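Signe Hjaltested stopped buttoning her own shirts at 64. Her fingers had stiffened over a winter, and by July she was eating mostly with her left hand. The clinic in Corthorpe gave her a sheet of exercises and a catalog of kitchen tools. She did the exercises for 8 weeks before she opened the catalog.

Arthritis in the hands usually shows up first in small jobs: jar lids, keys, a fork at dinner. A thicker handle helps many people, as it takes less force to hold.
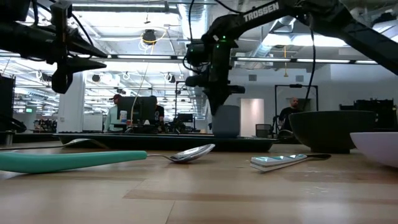
Ketill Egilsson disagrees about where to start. He would have people see a hand therapist before they buy anything, and he says a grip that suits one person can leave another sore by evening.

In Flirkdale the wait for that visit is 50 days. Hjaltested took the bus to Corthorpe instead, and came home with a splint for her thumb and orders to rest between chores. She peels potatoes sitting down now. The shirts have snaps.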